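Control Components, Unit 2: Push-Button Switches
Instructor: Samira Mansour

A push-button module has a cap and a switch body. Identify both before wiring. 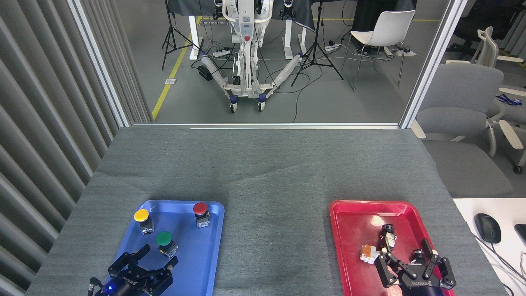

Fig. 1. Yellow, red and green modules in the blue tray.

Cap color does not tell you the contact type. Read the body.

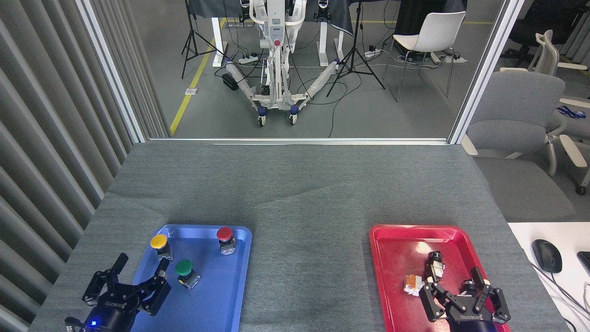 Record each module on the Srour sheet before testing it. Note how it lies. The one with the black cap in the red tray is on its side, so stand it up before checking its terminals.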